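Minutes, web and marketing catch-up, Friday, started late as usual. I'm on minutes again, so forgive the spelling and shout if I've put words in your mouth.

**In the room:** me, Eduardo Mendes, and Junpei Shimada on the phone from the Paewai office (the line dropped twice, so his bits may be patchy).

## 1. Last month's actions

Eduardo has finished moving the newsletter sign-ups over to Skosier. Hurrah! He found 51 addresses that had been sitting in the old form since before I joined, and we had a bit of a debate over whether to write to them. We agreed on one polite email asking if they still want to hear from us, and anyone who doesn't answer comes off the list. Junpei wanted two emails. He was outvoted.

My own action was the footer links and I haven't done them. Carried over.

## 2. Newsletter

The April issue went out with the wrong subject line (the one meant for the Mutport customers), and I'd like it written down that I approved it, so that one is on me. It didn't do badly, though Eduardo thinks people opened it out of confusion. From now on the subject line gets read aloud by someone who didn't write it before anything is scheduled.

We also talked about frequency. Junpei would send every week if we let him. Eduardo says we haven't got enough to say, and I'm with Eduardo — I don't want to be scraping together tips on a Thursday night. We're staying fortnightly until the summer and then we'll look at it again.

Send time moves from 7 in the morning to lunchtime, as a trial. Junpei will set that up in Skosier and keep a note of replies as well as opens, as it's replies that bring us work.

## 3. Paid adverts for Fondska

This took up most of the meeting. The client has asked us to stop the search adverts and put the lot into social. Eduardo isn't keen and said so at some length! His point was that the search adverts bring in people who already want to buy, and the social ones mostly bring in people who like a nice picture. Junpei's view was that the client is paying and has asked twice now.

We settled on a split. Search keeps its best 16 phrases and everything else gets paused, with what we save going to social. Eduardo will write to Fondska explaining it in plain words, with no jargon and no charts, and I've asked to see the email before it goes.

There was a side conversation about whether we should be bidding on our own clients' names. We didn't get anywhere with it and I'll put it on the agenda next time.

## 4. Mutport landing page

The page is nearly there. Still to fix: the enquiry form asks for a phone number twice, the button says "Submit" when we'd agreed "Ask for a price", and the bit about delivery is buried right at the bottom where you'd need a torch to find it. Junpei can do all of those on Monday's build.

I raised the length of the intro, which has crept up again. Eduardo wrote it and defended it bravely, then offered to cut it by 20 per cent, so I'm holding him to that.

## 5. Clothing posts

We need more for the clothing side of our social posts, and Eduardo has been grumbling (fairly) that the captions all sound the same. We're going to try shorter ones, with one detail about the garment and a question people might fancy answering. Junpei will draft a batch and I'll do the trimming. 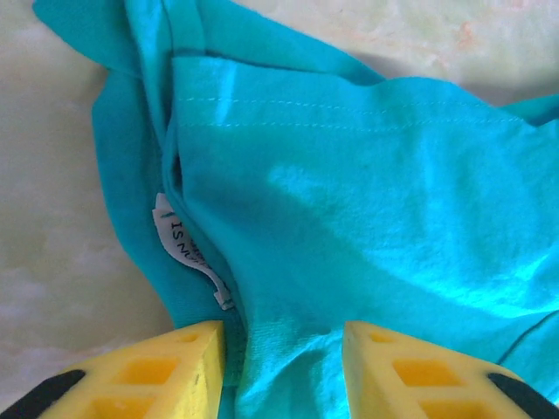

*Turquoise cotton T-shirt, double-stitched hem.*

Junpei would also like us to drop hashtags altogether. Eduardo would keep a couple. We'll run some posts with and some without, and compare at the next meeting.

## 6. Any other business

The shared calendar has stopped sending reminders to Paewai, hence Junpei ringing in with his coat still on. I'll have a look.

## Actions

- **Me:** footer links (really, this time), calendar reminders, caption edits, agenda item on bidding for client names
- **Eduardo:** email to Fondska, shorter Mutport intro, the one polite email to the old sign-ups
- **Junpei:** new send time, Mutport form, button and delivery text, first batch of captions

Next meeting is in a fortnight, same time, and Eduardo is doing the minutes.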